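Workshop tips: perception and grasp planning for small, tangled items

Stemness notes, kept by Seon-mi Woo. Last changed in July.

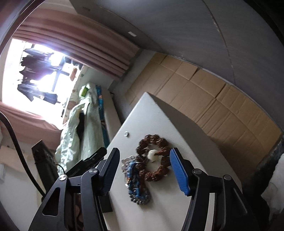
Most failed picks on jewellery start in the segmentation step, well before the fingers close. A mask that treats every touching object as one blob will give the planner a centroid that belongs to neither. Check this first. With a brown beaded bracelet partly overlapped by a blue and grey one, the mask should split along the overlap, and the white piece in the middle of the brown ring should stay with the ring. If it comes out as a third object, raise the merge distance one step and run the same image again.

Background
Fit the table plane before anything else and drop all points beyond its edge. Bedding, curtains and cardboard walls produce plausible grasp candidates and waste planning time. Do not rely on the horizon being level. Take the plane from depth and the up direction from the IMU.

Bright windows
Lock exposure on the tabletop. Auto exposure will follow the window and crush the dark beads. Mask the fingers out of the metering area too, or the black parts will pull the value the other way.

White on white
A pale bead on a pale top has a weak edge in colour. Weight depth over colour for these. Screw heads set into the surface pass as small metal beads in Serkonine's default detector; a minimum height above the plane removes them.

Grasp candidates
Sample along the strand, not at the centre of the ring. The centre is often a hole. We keep 50 candidates per object and score 40 of them after the collision check. More than that slowed the Drarneden planner and changed nothing in the ranking.

Order of picking
Take the top item first. For two strands, compare median depth at the overlap only. Whole-object medians are misleading when one of them is heaped up.

Finger geometry
If the two pads differ, load them as two meshes. A mirrored mesh saves a minute and puts the contact point in the wrong place.

Logs
Write the mask, the plane and the chosen grasp to one record. Aksoy's viewer opens all three together from build 268 onwards. Build 323 changed the axis order, so old records need converting before replay.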